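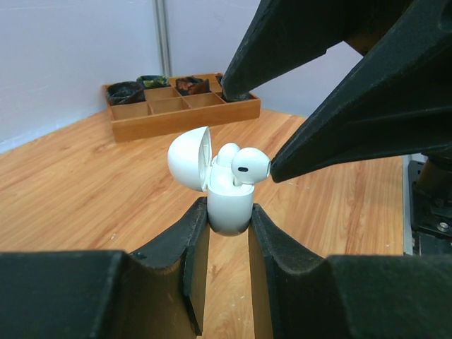

Wireless earbuds in an open charging case

Call for participants: everyday use of wireless earbuds and charging cases
Reference: Bruralau 272

The Nadero Institute invites applications from adults who use wireless earbuds at home, at work or while travelling, and who would be willing to take part in a study of how the earbuds and their charging cases are handled, stored and put away. The study forms part of the Bruralau programme on small household electronics and is carried out jointly with the Sonemov hearing and audio group.

Purpose of the study

Charging cases are small, smooth and frequently opened with one hand. Users report difficulty in lifting the earbuds out, in returning each one to the correct recess and in judging whether the lid has closed fully. Older users and those with reduced grip strength are poorly represented in the existing guidance, and applications from both groups are particularly welcome. Findings will be used in the preparation of design advice on lid shape, hinge position and the depth of the recesses.

What participation involves

Participants will attend 3 sessions at the Balogh Building, each lasting no longer than an hour. At each session they will be seated at a table and asked to open a case, remove the earbuds, put them in, take them out again and return them. Some tasks will be repeated with the weaker hand, and some while wearing thin gloves. All earbuds and cases are supplied by the Institute and are cleaned between sessions; participants who prefer to use their own ear tips may bring them.

Between sessions, participants will keep a short diary over 12 days, noting where the case was kept and any occasion on which an earbud was dropped, mislaid or found uncharged. The diary may be completed on paper or online. It takes nearly 5 minutes a day to fill in. 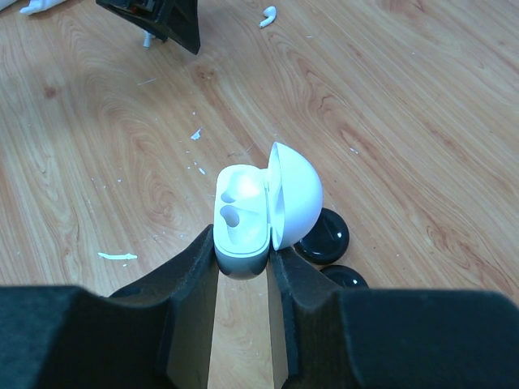

Meenakshi Nambiar: I took part in the pilot and found the diary more useful than the sessions. I had no idea how often I put the case down somewhere and then walked off with the earbuds still in. My one suggestion would be to make the paper diary larger, as the boxes were too small for my handwriting.

The paper diary has since been reissued in a larger format.

Who may apply

Applicants should be aged 18 or over and should have used wireless earbuds with a charging case regularly during the past year. Hearing aid users may apply, but should state this on the form so that suitable tasks can be arranged. Persons with a current ear infection, or with a known skin reaction to silicone, cannot be accepted for this round. Employees of companies that make or sell audio equipment are also excluded.

No technical knowledge is required. The sessions do not test hearing, and no music or speech will be played at high volume.

Payment and expenses

A fixed payment is made on completion of the final session, once the diary has been handed in. Travel by public transport within the city is refunded on presentation of tickets. Participants may withdraw at any time without giving a reason – in that case, travel already undertaken will still be refunded.

Data protection

Diaries are stored under a participant number. Names and contact details are kept separately and are deleted when the study closes. Video of the hands may be recorded during the tasks, subject to written consent; faces are not recorded.

How to apply

Application forms are available from the reception desk of the Balogh Building or on request from the study office. Completed forms should be addressed to Dorottya Simon, Study Coordinator, and must be received by 06/09/2019. Incomplete forms will be returned. Applicants will be informed of the outcome in writing, and sessions will run until the end of November.

The Balogh Building has step-free access from the courtyard side. Applicants who require large-print materials or an accompanying person should indicate this in section B of the form.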